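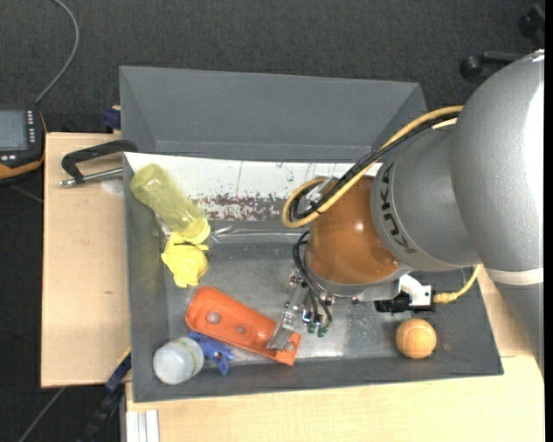
Tritia Household Spending Records
Data card and README

Version released 26 February 2025

Summary

Tritia Household Spending Records is a collection of anonymized household budgets and the grocery, utility and general spending entries that go with them. It covers 198 households in the Hirberg area, each of which kept a written or electronic spending record for 30 consecutive days in January. The collection was prepared by the Nurnura Institute for Household Economics for use in teaching, in the design of budgeting tools and in small-scale research on everyday family spending.

The records show what households planned to spend at the start of the period and what they reported spending by the end of it. They do not include bank statements, credit reports or tax information.

Contents

The release consists of four tables in comma-separated format and one plain text file of notes.

households.csv
One row per household. Gives household size, number of children under 18, housing type (rented, owned with mortgage, owned without mortgage, other) and income band.

plans.csv
One row per household and budget category. Gives the amount set aside for each category on the first day.

entries.csv
One row per purchase or payment. Gives the day of the record (1 to 30), category, amount and method of payment.

coupons.csv
One row per discount reported. Gives the category, the face value of the coupon or offer and the amount saved at the register. A total of 898 discounts are listed.

notes.txt
Remarks on categories, changes made during cleaning and known errors.

All tables are joined on the field household_id. This number was assigned at random after collection ended and has no connection to any number used while households were taking part.

Budget categories

Categories follow the Apaza worksheet, a one-page form given to every household. They are: housing; utilities; groceries; meals away from home; transportation; medical; clothing; child care and school; giving; savings; debt payments; and other.

Groceries includes cleaning supplies and paper goods bought in the same trip, as most households did not separate these on their receipts. Diapers and infant formula are also recorded under groceries. Pet food is recorded under "other" unless the household wrote it in with the weekly shopping, and in that case it was left where the household put it.

Savings and debt payments are treated as spending in plans.csv and entries.csv. Users who want a figure for consumption only should remove both categories before adding up totals.

How the records were collected

Households were invited through notices in community newsletters and at two public libraries. Participation was open to any household with at least one adult responsible for paying bills. Each household received the Apaza worksheet, a set of daily entry sheets and a short guide. Households that preferred a spreadsheet were sent one with the same columns. Of the final group, 88 used the spreadsheet and the remainder used paper.

Paper sheets were typed in by Institute staff. Each sheet was entered twice, and the two versions were compared. Where they differed, the original sheet was consulted and the reading judged most likely was kept.

Households received a grocery voucher on returning their records. The voucher itself does not appear in the data.

Cleaning

The following changes were made before release:

Store names and free-text descriptions were removed.
Amounts were rounded to the nearest ten cents.
Exact income was replaced with one of six bands.
Household size was capped, so that the largest group reads "7 or more".
Entries with no amount were deleted. Entries with an amount but no category were kept and marked "unassigned".

No attempt was made to correct amounts that seemed high or low for their category. A few large entries under "other" are car repairs or appliance purchases, and these are identified in notes.txt where the household supplied a reason.

Suitable uses

The collection is suitable for classroom exercises in budgeting, for testing worksheets and software that compare planned and reported spending, and for descriptive work on grocery habits within the group. It has been used at the Institute to revise the wording of the Apaza worksheet.

It should not be used to estimate average spending for Hirberg or for any larger area. Households chose to take part, and those with an existing interest in budgeting are likely to be overrepresented. It should not be used in decisions about credit, insurance, housing or benefits.

Known limitations

A single month gives no view of seasonal costs. Heating is likely to be higher than in most other months, while vacation and back-to-school expenses are almost entirely absent. Annual and quarterly bills appear only if they happened to fall due during the period.

Cash purchases are probably underreported, particularly small ones. Entries also become less frequent in the final week for many households - it is not known how much of this reflects lower spending and how much reflects fatigue with record keeping.

The amount saved in coupons.csv was reported by the household and was not checked against receipts.

Privacy

All participants gave written consent to the release of their records in anonymized form. Users must not attempt to identify any household, alone or by combining these tables with other sources. Suspected disclosures should be reported to the Institute's data office without delay.

Terms of use

The collection may be copied and adapted for non-commercial purposes, provided that the source is credited. Commercial use requires written permission.

Suggested credit line: Nurnura Institute for Household Economics, Tritia Household Spending Records.

Corrections

Errors may be reported to the data office in writing, giving the table name, household_id and field concerned. Accepted corrections are listed in notes.txt with the next release.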